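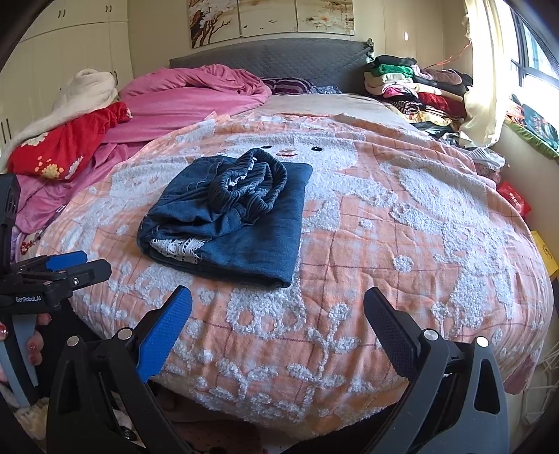
3.2 표면 촉감과 보관 습관
가정에서 쓰는 섬유 제품의 수명은 세탁 횟수만으로 설명되지 않는다고 본 연구는 생각한다. 참여 가구 33곳에서 수집한 기록 408건을 검토한 결과, 보관 방법에 대한 언급이 세탁에 대한 언급보다 더 자주 나타났다. 특히 입체 장식이 있는 직물에서 이 경향이 분명하였다. 그림 3의 침대보와 같이 흰색 터프팅 무늬가 바탕 위로 올라온 셔닐 직물은, 그 위에 옷을 오래 올려 두면 무늬가 눌릴 수 있다. 같은 그림의 접힌 데님 의류는 허리 부분에 고무 주름이 있어서 접었을 때 두께가 고르지 않은 품목에 해당한다. 본 연구에서는 이런 품목을 '불균등 접힘'으로 분류하였다.
그림 3. 셔닐 침대보 위에 접어 둔 데님 의류.
분류 기준은 Skjelbred의 제안을 따르되, 국내 가정의 수납 환경에 맞게 일부 항목을 수정하였다. 원래의 기준은 옷장 보관을 전제로 하고 있어, 침구 위나 의자 위에 임시로 두는 경우를 다루지 않는다. 이에 '임시 보관' 항목을 추가하고, 기간은 12시간을 경계로 하여 단기와 장기로 나누었다. 다만 기록은 참여자가 직접 작성한 것이므로, 시간의 정확성에는 한계가 있다. 이 문제는 5장에서 다시 논의한다.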